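2022-10-09
Hamdia Admasu

Director's Diary: Unent in Residence at Clisine

The second block of the Unent residency closed this evening, and this entry is written in the office at Clisine before the material is handed over for mixing. It follows the order of the working days where possible. The first block, held in August, has its own entry and is mentioned only where a decision taken then has had to be changed.

The ensemble arrived with all of its regular singers except the second alto, whose part was covered by a former member who knew the repertoire well. The organ and both percussion players were booked for the full block. The string players were booked for the last two days only, a decision that looked sensible on the budget sheet and was less comfortable in practice. It will be reviewed before any further booking is made.

The purpose of the block was to complete the recording of Zalska, the sequence of hymns and responses that Unent has been preparing for most of the year. At the end of August the opening processional, the three short responses and the first setting of the evening hymn were finished and approved. That left the long litany, the second evening hymn, the children's verse and the closing doxology. All but one of these are now complete.

The litany

The litany runs to 151 bars and was always going to be the hardest item in the program. It has no natural point at which to stop. The solo line passes between four singers, and each entry overlaps the last by a full phrase, so that an edit made anywhere except at the organ interlude can be heard by anyone who knows the piece. The plan agreed in August was to record it in two halves and join them at the interlude. After the first morning the plan was dropped.

The reason was pitch. The choir sinks very slightly during the first half, as most unaccompanied choirs will over such a stretch, and when the organ returns the difference is plain. In a service this passes without much notice. On a recording it does not. We tried giving the tenors a brighter vowel on the repeated response, and we tried moving the basses forward by one row. The second of these helped more than the first, and it also made the words clearer. By midday the choir was holding its pitch to within a margin that the organist was prepared to accept, and from then on complete takes were possible.

Four complete takes were made. The third is the one we expect to use. There is a slight unevenness at the start of the second petition, where the soprano entry comes a little ahead of the beat, but the feeling of the whole is right and the singers knew it when they reached the end. The fourth take is more accurate and has less life in it. The writer's view is that the third should stand without repair, and this has been noted on the session sheet so that the engineer is not tempted.

It should also be recorded that the tempo has changed. The published score gives a broad marking and no figure, and our earlier performances were slow. The ensemble now takes the response sections faster, and the petitions at the old speed. The effect is of a congregation answering promptly, which is how the older members remember the litany being sung. Some listeners who know the piece from our concerts may find it abrupt on first hearing.

The second evening hymn

This was recorded in one afternoon and needs little comment. The melody is given to the altos throughout, with the other voices moving quietly around it. The replacement alto was placed in the center of the section and gave it a darker color than we are used to. The change is welcome. The last verse was sung from memory, at the request of the singers themselves, and the tuning of the final chord was better for it.

A question arose about the text of the third verse. The hymnal used at Tesfamariam has "the lamp is set" and the older manuscript copy has "the lamp is lit." Unent has sung both. After a short discussion the manuscript reading was chosen, and the booklet will need to be corrected. The proof currently at the printer has the other version.

Visit to Tesfamariam

On the fourth day there was no recording, and the ensemble traveled to Tesfamariam to sing at the evening service. This had been promised to the parish when the residency was first proposed, and it was good to be able to keep the promise. The church seats 130 and was full before the first reading, with a number of families standing along the side aisle. The program was short: the processional, two of the responses, and the first setting of the evening hymn, with the congregation joining in the last verse.

It was useful to hear the music in the room for which it was first arranged. The ceiling is low, the sound is dry, and there is no place for a choir to hide. Phrases that bloom at Clisine have to be carried all the way to their ends at Tesfamariam by the singers alone. Several members remarked on this on the return journey, and the next morning's work showed that they had taken it to heart. The ends of lines were longer and better supported than at any time in the year.

After the service the ensemble was given supper in the parish room. An elderly parishioner who had sung in the first choir there brought out her own handwritten copy of the doxology, which differs from ours in the second phrase. She sang it through twice at the table. Her version rises where ours stays level, and it is plainly the better tune. With her permission a copy was made, and the matter was put to the whole ensemble before we left the building. They asked for it to be tried.

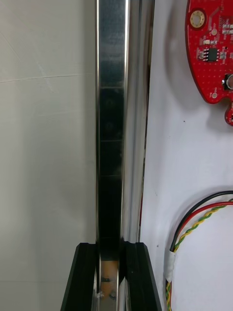
The doxology

The revised phrase was taught by ear in the first half hour of the next session. No new parts were printed. The tenors adjusted without difficulty. The basses had a habit to break, and for a while there were two doxologies being sung at the same time, one above the other. This was settled by having the basses sing the tune itself, in unison, until it was secure – an old method, and still the quickest.

The string players joined at this point. As noted above, they had been booked for the last two days only and had therefore not heard the change. Their parts were altered by hand. The lead violin asked, reasonably, whether any further alterations were expected, and was told that there would be none. There was one, in the closing bars, where the rising phrase left the violas a third lower than they should be. It was corrected during the break and the players were very patient about it.

The final take was made late in the evening with the full ensemble, organ and strings. The percussion was left out. It had been scored for the last eight bars as a quiet pulse under the voices, and with the new phrase in place it was felt to be pulling against the line. Both percussion players agreed, and one of them was the first to say so. Their work on the litany and the processional remains, and they will be fully credited.

The children's verse

This is the item that was not completed. The children's group came for a single morning and sang very well for the first hour. They had prepared thoroughly, the words were clear, and the two soloists were calm. After the break the concentration had gone, as might be expected at that age, and the writer chose to end the session early. Of the takes made in the first hour, one is close to acceptable, with a hesitation before the second line that cannot be hidden.

The choice is between using that take as it stands, arranging one more short session, or leaving the verse out of the recording and keeping it for concerts. The last would be a loss. The sequence was planned with a child's voice between the litany and the doxology, and without it the two heaviest items stand side by side. The writer has asked for a short session, one hour and no longer, with the organist and the children alone.

Administrative matters

The following are noted for the file.

The booklet proof is to be recalled and the third verse of the second evening hymn corrected. The note on the doxology is to be rewritten to name its source, once the parishioner has confirmed how she wishes her name to appear.

Travel claims for the visit to Tesfamariam should be sent in together. Three have already arrived separately and will be held until the rest are in.

The organ at Clisine developed a slow note in the upper manual on the last day. It affected nothing that was recorded, but it should be seen to before the children return.

Personal note

The ensemble is tired and in good heart. It has been a year of learning this music from paper, and the best phrase in it came from a supper table. The singers left with the tune still going, in the corridor and then outside in the parking lot, and the basses had it right.

Next entry after the mixing session.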